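Premises liability group - minutes, Thursday, February 3, 2022

Started late. Last minutes ok'd, no changes.

**Wiegand (stairwell fall).** Building owner's insurer still says the handrail was fine. Inspection report due back before the next call. 41 pages of maintenance logs came in, two months missing - ask again, in writing this time.

**Wesmont garage.** Lighting complaint file is thin. Need the tenant emails and the gaurd schedule. Demand letter on hold till we have both.
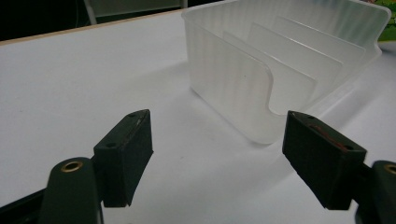

*Frosted sorter, white table.*

**Nillitz hotel.** Pool gate latch. Client wants to settle, we want the repair invoices first. Mediation pushed to September.

**Intake.** 69 calls last month, mostly parking lots. Troltico forms still drop the date of injury - call them agian. Deadline check on every new file before it gets a number.

Next meeting same time, two weeks.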